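Gallery: A Soap Dish, a Bar of Soap and a Light Wood Table

Welcome back to the little things pages! If you came over from the March newsletter, you already know that Precious Lacson and I have been going through the bathroom shelf one item at a time, and that the towel hooks took far longer than either of us had planned. This month it is the turn of the soap dish. I know, I know, but I have owned a great many soap dishes in my life and been let down by most of them, so please bear with me while I go on a bit.

The pink one came from Rivera, the housewares store in Drarkarbridge that still wraps everything in brown paper, even a thing you could drop down a flight of stairs without harm. They had it in 4 colors and I stood there for a good while with the green one in my other hand. Pink won, mostly on account of my grandmother, who had a pink bathroom from floor to ceiling and never once apologized for it.

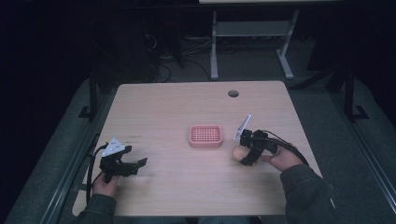
The pink dish by itself in the middle of the table, with its raised rim and its grid of small square holes.

I am very fond of those holes. My old dish had a solid bottom, and the soap sat in its own puddle all day long and turned to jelly on the underside, so that every morning you picked up half a bar and left the other half behind. A base with openings lets the water go somewhere. If you keep yours on a wooden shelf or a painted windowsill, do put a saucer or a folded cloth beneath it, or the water will go somewhere you didn't want. Next to the sink you can just let it drip on the edge and wipe up once a day.

Precious asked me about size, and she was right to, as she usually is in these matters. Plenty of dishes are sold with a dainty guest soap in mind, and then you bring home a proper bath bar and it perches across the rim like a hat. Take your soap along to the store if you aren't shy. I did, in a sandwich bag, and the young man at the counter was very nice about it.
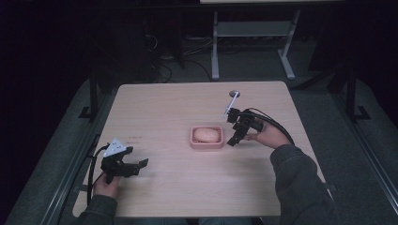 A peach-colored bar goes nicely with the pink, I think, and an oval one is kind to the hands when it's new. I like a bit of room at the corners too, so there is somewhere for a fingertip to get under the soap and lift it. For cleaning, an old toothbrush and hot water every week or so will clear out the little squares, and if the buildup has gone hard, leave the whole dish in a bowl of warm water with a splash of vinegar while you have your coffee.

Several of you wrote in after the last gallery wanting to hear more about the tables, of all things! I'm a great believer in pale wood for this sort of thing. Small bright objects look cheerful on it, and it doesn't fight with pink the way a reddish brown would.
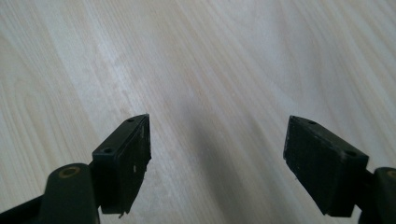

Grain like that is half the pleasure for me, all those long curves and loops, and I could happily lose an afternoon following them around with my eyes. For soap drips on a finished surface, a damp cloth and then a dry one is plenty. Go along the grain and skip the scouring powder.

Next time we'll be looking at toothbrush cups. Precious has 5 of them lined up already and strong feelings about two.

Angelica Catacutan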